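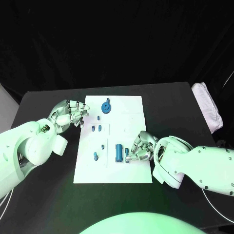
Figure 3. Blue parts set out on a sheet of white paper.

Section 4: Laying Out and Checking Your Parts

Welcome back! If you have made it through Section 3, the Suvarna shelf kit is out of its carton and you are ready for the part most people like to rush (please don't, it really does pay you back later).

1. Pick a flat surface you won't need for the rest of the day. A dark one is nice, as small pieces show up well against it, but any table will do.

2. Spread a sheet of plain paper and empty Bag A onto it. Leave Bag B sealed for now — the pegs inside look a lot like the ones in Bag A, and once they get mixed up you'll be sorting them until supper.

3. Compare what you have with the packing list on page 14. If anything is missing, write down the kit number from the carton flap before you call us.

Note: Kits packed at our Clorbridge shop before August have 23 pegs in Bag B. Later kits have a few spares, so don't worry if yours comes up over.

4. Move the parts to one side and lay the back board flat, smooth face up. 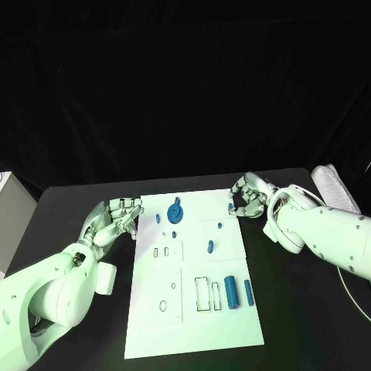

Figure 4. White board on a dark tabletop, curtain behind.

5. Run your fingertips lightly along all four edges of the board. A little roughness is fine and can be taken off with 80 grit paper, going with the edge and never across it.

Caution: Do not lean on the board or stack anything on it while it is lying flat. The corners chip easily until the trim is on.

6. Press the trim on by hand, starting at a short side. Leave the mallet in the drawer until Section 5.

If you have the older Miken trim, which came in a roll, let it warm up indoors overnight first. It goes on so much more easily!

Section revised 25 July 2023 by Ajith Pinto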